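Olumico wooden shape blocks and maple work board: review

Rating: 4 out of 5

I bought these blocks for the activity table at our out-of-school care in Cotdale, where I run the afternoon program. We have kids from five to eleven, and anything that goes on that table gets handled hard between three o'clock and six. I've now had them out for most of the winter terms, which is long enough to say what they're good for and what I'd change.

What you get

The set I ordered is sold as a mixed shape pack. The shapes come in four colours: red, yellow, blue and green. You get a cotton drawstring bag and a folded sheet of activity ideas. The board is sold separately under the same name. You don't need it to use the blocks, but I ended up thinking it was the better buy of the two.

Everything came in one cardboard box with paper packing. One of the yellow pieces had a small dent on an edge. I emailed the shop, Sturnora, and they posted out a replacement inside the fortnight without asking for the old one back.

Surface and finish

The first thing you notice in the hand is the texture. These aren't the glossy painted blocks you find in most toy aisles. The faces are finely ribbed, so a piece grips your fingers and grips the piece next to it as well. Younger kids find them easier to pick up. We have one girl who drops nearly everything smooth and she manages these well.

The downside is cleaning. Ribbed surfaces hold on to whatever goes on them, and in our room that means sunscreen, glue stick and the orange powder off rice crackers. A damp cloth gets most of it. For the rest I use a soft nailbrush and a drop of dishwashing liquid in warm water, then dry them standing on a tea towel. Don't soak them. I left a red one in the sink by mistake and it came out with a faint pink bloom on one end that hasn't gone away.

The colour has held up otherwise. There's some rubbing on the corners of the pieces that get used most, and you can see it more on the blue than on the yellow. No splinters so far, and no flaking.

Shapes

The cylinders and the hexagonal prisms are the ones ours go for. The hexagons in particular are useful because they have a proper flat top when they're stood upright, so you can build on them, and they'll also sit snugly side by side. Older kids work that out quickly and start making honeycomb patterns. The cylinders roll off anything that isn't level, so expect to be fetching them from under the heater. 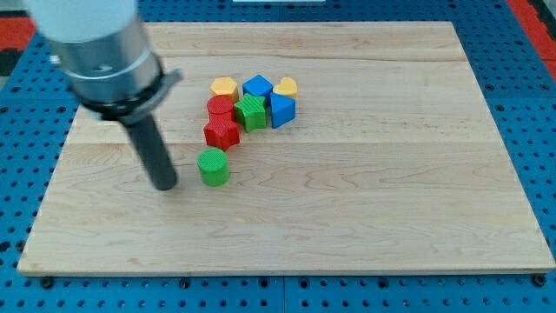

Sorting is where they get the most use with us. I put out a handful at a time and ask for them by colour, then by shape, then by both. With the whole bag tipped out, the little ones just build, and you lose the point of the exercise. A small group kept close together in the middle of the board works best. It leaves clear space around the outside to move things into, and the kids can see straight away where a piece has gone.

The activity sheet is thin. It has a memory game, a copying game and a couple of pattern starters, and that's the lot. Shabnam Usmani, who does the Tuesday-to-nobody end of our roster (the late pick-ups), wrote up her own set of cards with a layout on each one for the kids to match. Those have been more use than anything in the box. If the maker is reading, a dozen decent cards would be worth adding to the price.

The board

It's a plain rectangular board in pale maple, made up of strips joined side by side, with the grain running along the strips. You can find the seams if you look for them, but a block slides across without catching. I oiled ours once with food-grade mineral oil when it arrived and again in August, and it has stayed flat. We store it on its edge behind the bookshelf.

The pale timber is a good background for strong colours. We had been using a patterned play mat before this, and the kids spent half their time looking at the mat. On bare wood the pieces stand out and it's easier to talk about which one is behind or beside another. That has been handy with two of our younger boys, who are still sorting out those words in English.

It's also heavy enough to stay where it's put on a laminate table. On a slick surface I'd put a bit of non-slip shelf liner underneath. There are no feet on it, and no handles either, so getting it up off a flat table means working your fingers under the edge. A routed finger groove at each end would fix that.

It will mark. Felt pen comes off with a light sand, but somebody leaned on a ballpoint and those dents are there for good. I don't mind this in a board that's meant to be worked on. If you want it to stay looking new, keep it for blocks and do the drawing somewhere else.

Noise

Wood on wood is loud. One child stacking is fine. Four children knocking towers over in a room with a hard floor is tiring by five o'clock. The ribbing doesn't soften it at all. We tried felt under the board and it helped a bit with the thump but not with the clatter.

Compared with the others I've used

Before these we had a Fu plastic set, which cost less and went through the dishwasher. It was fine for free play. The pieces were very light, though, and a bump to the table sent everything over. The Olumico blocks have enough weight to stay standing when someone knocks a knee, and the texture means a stack of two or three doesn't skate apart.

My colleague Yiran Hao has a smooth beechwood set at home for her own kids and prefers it for building tall. I can see why, as the pieces are cut very squarely and hers go up higher than ours ever do. For sorting, matching and copying a layout, I'd still take the ribbed ones. They're easier to hold and they stay where you set them down.

Price and value

The board weighs 3000 grams on our kitchen scales and the postage reflects that. If you're ordering both, get them together, as the shipping on the board alone was steep. For a centre or a classroom I think the money is reasonable. For one child at home I'd start with the blocks and use a chopping board you already own, as long as it's a light colour and doesn't have a juice groove around the edge.

The drawstring bag is the one part I'd call poor. The cord pulled out of the seam in the second week. Ours live in a lidded ice cream tub now, and the lid has a strip of masking tape on it with the names of the shapes so the older kids can pack away without asking me.

Good points

Easy to grip, including for small or unsteady hands
Stand firmly once placed
Strong, distinct colours
Board is flat, smooth and a good plain background
Shop was quick with a replacement

Not so good

Ribbed faces take some scrubbing
Noisy on a hard floor
Bag falls apart
Activity sheet is very short
No grip or groove for lifting the board

Would I buy them again? The blocks, yes, and I've already asked for a second pack in next year's budget so two groups can work at once. I'd like a second board as well, but that will depend on what's left after we replace the outdoor mats.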